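Microphone Care in the Home Workshop

Most faults in a small-diaphragm condenser come from dust, moisture or a worn connector. The points below apply to the Skirnari 310 and similar models.

Cleaning the grille
Switch off phantom power and wait 2 minutes before unplugging. Unscrew the grille, hold it face down and brush outward with a soft, dry brush. Never spray cleaner toward the capsule. Foam windscreens can be washed by hand in mild soap and must dry completely before refitting.

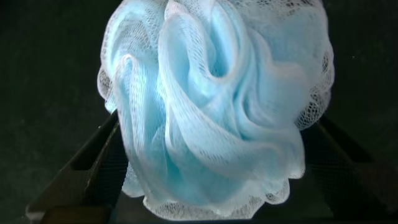

Light blue mesh bath pouf.

Checking the cable
Set a multimeter to continuity and test pin 1 to pin 1, then 2 and 3. Flex the cable near each connector during the test. A reading that drops out indicates a broken conductor or solder joint. Cut back 10 mm past the damaged section and re-terminate.
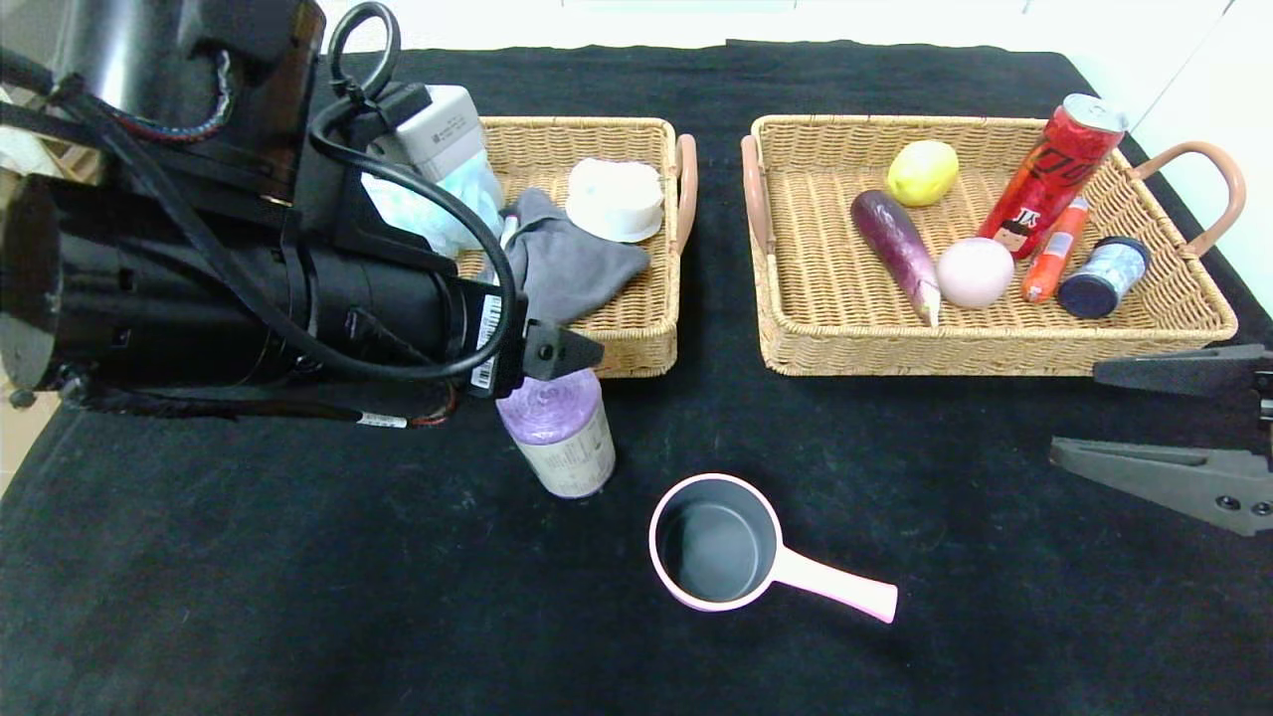 Storage
Keep the microphone in a closed case with a silica gel pack. Replace or recharge the pack every September. Do not leave the microphone on a stand uncovered between sessions.

Spare parts
Replacement grilles are listed by Gellberg under part number 1761. Check the thread before ordering.

Updated 2023-05-24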